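交还院子

租约最后一页写着,承租人应当把院子"按接收时的样子"交还。柯丝蒂·凯恩斯把这句话念了三遍,越念越觉得写它的人当时急着去吃午饭。

弗拉特公司在奥德夫盖特租这个院子租了很久,久到最早签字的那个人已经退休,去岛上养了蜂。公司要搬走,搬家的事按惯例落到了最不会推辞的人头上。柯丝蒂在会上咳嗽了一声,大家就当她同意了。

屋里的东西好办。桌子有人要,椅子有人抢,档案柜送到旧货行,旧货行的人又原样送了回来,说打不开。院子难办,因为院子里其实没有什么可搬的:一块地,两面墙,左手边那座矮房子的一整面旧墙皮,再加一片天。天不在租约里,她查过。

房东是克鲁克香克事务所,派来的人叫唐尼·尤尔。唐尼穿一件口袋特别多的外套,每个口袋里都有一支笔,没有一支写得出来。他借了柯丝蒂的笔,在院子中间站了一会儿,说:"墙脏了。"

"墙本来就是那样的。"柯丝蒂说。

"本来是奶油色。"

"现在也是奶油色。"

"上面是,"唐尼说,"下面嘛。"

他们一起看下面。墙脚往上一截发灰,颜色淡淡的,像有人拿脏水在那里画过一条不认真的线。柯丝蒂每天进出这院子,从来没往那里看过一眼,这会儿却觉得它大得不得了,好像整面墙都是为了托住那点灰才砌起来的。

"接收的时候就有。"她说。

"有记录吗?"

"你们有吗?"

唐尼翻他的夹子。夹子里有一份接收清单,是打字机打的,字母e全都堵成了小黑点。清单上写着:地面,完好。围墙,完好。立柱,褐色。后面就没有了,立柱只有颜色,完好不完好没有交代。唐尼对这一条尤其不满意,他认为颜色不是一种状况。

"还有这个,"他把清单转过来,"第十项。"

第十项写的是:"墙角高处小件,一件,勿动。"

他们又一起抬头。两面墙在院子尽头碰到一起,离墙角不远、很高的地方,确实有一个小小的黑东西。它看上去像个托架,也像别的什么,反正是那种人盯着看十秒钟之后会开始怀疑自己视力的东西。

"那是什么?"唐尼问。

"小件。"柯丝蒂说。

唐尼把"小件"两个字又看了一遍,好像多看几眼就能看出点别的来。"勿动,"他念道,"你们动过没有?"

"我今天才知道它在那儿。"

"那就是没动过。"他写了几个字,又停下来,"也可能是动过以后又装回去了。"

柯丝蒂在弗拉特干了这些年,学到的本事之一就是听见这种话不接茬。她说她去问问。

她先问了尼尔·托什。尼尔是公司里待得最久的人,大家习惯把他当一本工具书来翻,翻到的多半是别的条目。尼尔正在往箱子里装杯子,每个杯子都用报纸包两层,包完忘了里面是什么,又拆开看一眼。

"墙角上面那个?"他说,"挂灯的吧。"

"院子里有路灯,杆子就在右边那面墙跟前,高得很。"

"那是后来的。"

"你记得装路灯?"

"不记得。"尼尔说,"可是路灯总归是后来的,谁会先有路灯再有墙。"他想了想,又说不一定是挂灯的,也可能拴过绳子,夏天大家在院子里吃东西的时候遮个布什么的。柯丝蒂问哪年夏天。尼尔说奥德夫盖特没有过那样的夏天,所以大概也没拴过。

他后来追到走廊里补了一句,说威尔玛肯定知道。

威尔玛·麦考利就是去岛上养蜂的那一位。柯丝蒂写了一封信,用的是公司的信纸,因为公司的信纸还剩三箱,搬走以后地址就作废了。她写得很客气,先问了蜜蜂,再问墙。回信来得很快,抬头写着6/3/20,信纸带一股蜡味。威尔玛说蜜蜂很好,有一群不太好,她跟它们谈过了。至于墙,她记得签字那天在下雨,克鲁克香克那边的人打着伞,伞挡着,所以她没有看见墙的上半截。她签的是下半截。

"下半截当时什么样?"柯丝蒂在第二封信里问。

"湿的。"威尔玛回。

柯丝蒂把两封信复印了一份给唐尼。唐尼认为"湿的"也不是一种状况,至少不是永久的状况。他提出一个办法:把墙脚洗干净,地也洗干净,高处小件不动,立柱保持褐色。他用的词是"保持",说得好像那几根柱子随时打算变成别的颜色。

洗墙要用东西。公司库房里有一桶西纳克牌的清洗剂,谁也不知道是什么时候买的,标签上印着一面墙,左半边脏右半边干净,中间站着一个戴手套的男人,脸上的表情像刚听完一个不好笑的笑话。柯丝蒂把桶拎到院子里,拎到一半放下来歇了一会儿。院子比她印象里要宽。平时从门口走到车跟前,低着头想事情,几步就过去了;手里有一只桶,路就长了。

罗里·斯旺森来帮忙。罗里是实习生,还没有学会咳嗽要背着人,所以什么活都有他的份。他看了看标签,又看了看墙。

"先试一小块?"他说。

"先试一小块。"

他们蹲在右边那面墙前面,挑了离路人最远的一块,虽然这院子里并没有路人。墙根底下有一条窄窄的暗色,顺着墙一直通到墙角。罗里说是草,柯丝蒂说是土,两个人凑近看了看,各自都觉得自己说对了。罗里戴上手套,倒了一点清洗剂在布上,擦。

擦过的地方变白了。不是奶油色,是白,一块巴掌大的白,在整面墙上显得理直气壮。

"哎呀。"罗里说。

"干了会不会好一点?"

他们等它干。等的时候罗里问起那个小件,柯丝蒂就把灯和绳子的说法都告诉了他。罗里听完很严肃,说他觉得是放鸟窝的。柯丝蒂问有什么根据。罗里说没有,但是前两个说法也没有。

那一小块干了以后更白。罗里说,要不把整面墙都擦成这样,就看不出来了。柯丝蒂抬头沿着墙望过去。墙往近处来越来越高,到他们这头几乎是压着人的,顶上一道边,斜斜地往墙角那边低下去。她心里算了一下布,算了一下桶,又算了一下自己的膝盖,说不擦了。

"那这块怎么办?"

"弄脏它。"

这是柯丝蒂·凯恩斯职业生涯里说得最干脆的一句话。罗里去矮房子那边抹了一手灰回来。那房子的墙面又暗又花,一年四季像刚淋过雨,要灰有的是。他在白块上按了按,退后两步,说有点像手印。柯丝蒂说那就别用手,用布。他用布,就成了一块灰。灰得又过了,跟旁边接不上。他又用水冲淡了一点,冲完往下淌,淌出一道来。两个人轮流改,改到下午,那一处终于有了一种含含糊糊的颜色,说干净不干净,说脏也挑不出毛病。柯丝蒂觉得这一块是整面墙上最像"接收时的样子"的地方。

唐尼第二次来,带了报价。克鲁克香克愿意代为清洗全部围墙,一共3273镑,不含高处小件。

"小件怎么不含?"柯丝蒂问。

"小件勿动。"

"洗墙的人洗到那儿怎么办?"

"绕开。"唐尼在空中比画了一个绕开的动作,胳膊伸得挺高,笔从某个口袋里掉了出来。"这里有一条说明,绕开小件属于特殊作业,另收七十镑。"他翻到背面,自己也愣了一下,"倒不是我写的。"

柯丝蒂回去找尼尔算账,是真的算账,尼尔兼管一点数字。尼尔说公司留给院子的钱是一百零六镑。她问零六是怎么来的。尼尔说本来是一百,后来在旧外套里找到六镑。

"一百零六,"柯丝蒂说,"他要三千多。"

"那就让他只绕开小件,"尼尔说,"七十,咱们出得起。还剩三十六,可以买点心。"

她以为他在说笑话。他没有。他甚至用铅笔把减法写了出来,写在包杯子的报纸边上。柯丝蒂盯着那个三十六看了一阵,觉得这主意荒唐透顶,又觉得从文书的角度讲挑不出毛病。第二天早上她打电话给克鲁克香克,说弗拉特公司愿意购买绕开高处小件的特殊作业一次,其余项目不购买。

电话那头安静了一会儿,接着有翻纸的声音。

"单买?"

"单买。"

"那我们派人来,做什么呢?"

"绕开它。"柯丝蒂说。

来的还是唐尼,他们那边大概也有咳嗽的问题。他这回带了一架梯子,梯子是借的,比他预想的短。他把梯子靠在远处那面墙上,离墙角有一段路,爬了几级,往小件那边看了看,又爬下来,把梯子扛到另一面墙上,再爬几级,再看。罗里站在下面扶着,仰着脸。尼尔端了杯茶出来,杯子是从箱子里拆出来的,拆了四个才找到他自己那一个。

"好了。"唐尼下来说。

"绕开了?"

"从两边都绕开了。"他拍了拍手,神气里有一点完工的意思。柯丝蒂在单子上签了字,用她自己的笔,那支笔从第一天起就在唐尼手上。

"你刚才爬上去,"罗里问,"看清楚是什么了没有?"

唐尼把梯子放平,想了想。柯丝蒂看得出来他是想说点什么的,一个人爬了两趟梯子,总该有点收获。

"是固定在墙上的。"他最后说。

尼尔点点头,说跟他想的一样。

墙脚那一截灰,就这样成了一桩没有下文的事。唐尼在新的交还清单上写:地面,完好。写到围墙,他沿着墙走了一趟,从墙角走到最近的那根宽柱子,在罗里和柯丝蒂改过的那一处停下来,弯腰看了很久。罗里开始研究自己的鞋。

"这一块,"唐尼直起身来,"保持得不错。"

他写:围墙,与年代相称。立柱,褐色。写完立柱他犹豫了一下,在后面加了"完好"两个字,加完舒了一口气,好像这件事压在他心上的时间比压在别人心上的都长。第十项他照抄:墙角高处小件,一件,勿动。

柯丝蒂问他能不能顺便写上那是什么,下一个租户好有个数。唐尼说不能,清单上从来没写过,他要是写了,就跟接收时的样子不一样了。

点心最后还是买了。三十六镑的点心摆在空纸箱上,装过档案柜零件的那只箱子不稳,大家都往另外几只上凑。罗里问四月新办公室有没有院子。尼尔说有,小一点,他去看过。柯丝蒂问墙什么颜色。尼尔嘴里有东西,拿手比画了一下,没有人看懂那是什么颜色。

她那天走得最晚,把院门的钥匙放进克鲁克香克给的信封里,信封上要求填写"钥匙数量及外观"。她填了一把,外观那一栏想了半天,写了"小件"。后来又觉得不妥,怕唐尼看了多想,拿笔去划,笔写不出来了。她翻过来一看,杆子上有个咬过的印子,不是她的笔。

她站在门口朝院子里喊了一声唐尼,喊完想起他早就回去了。声音在墙上碰了一下。她又把信封拆开,把钥匙拿出来,想着明天还得跑一趟,先去换笔。

威尔玛的第三封信是后来转寄到新地址的,路上走了很久,封口的蜡裂了一半。她说她想起来了,签字那天伞举高了一下,让一位送面包的先过,她从伞底下看见过墙角那个东西。她当时问那是什么,打伞的人告诉她了。信纸到这里用完,下一张写的是蜜蜂。 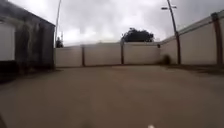 浅色围墙的墙脚发灰,清洗之前要做什么?

先在不显眼的地方试一小块,等它完全干透,再和旁边没洗过的墙面比一比颜色。如果试过的地方明显发白,就换温和一些的清洗剂,或者只用清水和软刷。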